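Ultorix abre programa de demonstrações teleoperadas para tarefas de bancada

2018-07-28 - Por Krisztina Bognár
Tempo de leitura: 2 min

A Ultorix anuncia a abertura do Mastinier, programa de registro de demonstrações em que um operador conduz o braço robótico à distância, tarefa por tarefa, e o sistema grava as posições das juntas e a abertura da garra. A primeira fase prevê 2000 demonstrações, divididas entre 26 tarefas de manipulação de objetos domésticos.

Cada operador cumpre um período de treino antes de gravar dados válidos. As trajetórias interrompidas são mantidas no conjunto, com marcação própria.
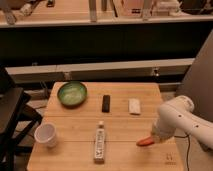
O protocolo de coleta foi definido por Sota Oda, responsável técnico do Mastinier, e separa a aproximação, a preensão e o depósito em segmentos distintos. A aproximação recebe o maior peso na revisão. Com o braço vindo pela direita e um frasco ou tubo branco deitado sobre a mesa, a ponta laranja da garra precisa ser orientada em relação ao eixo do objeto; um copo em pé ou uma tigela rasa pedem outra estratégia. O operador escolhe o ângulo e o sistema registra a escolha - sem correção automática nesta fase.

"Uma demonstração hesitante também contém informação, desde que a hesitação esteja anotada", afirma Oda.

A Staltel fornece o enlace de comando entre o posto do operador e o braço. Um primeiro lote, com cerca de 500 demonstrações, será entregue aos parceiros do programa para avaliação. O formato dos arquivos e as regras de anotação acompanham o lote.

Contato técnico: Géza Vincze, Ultorix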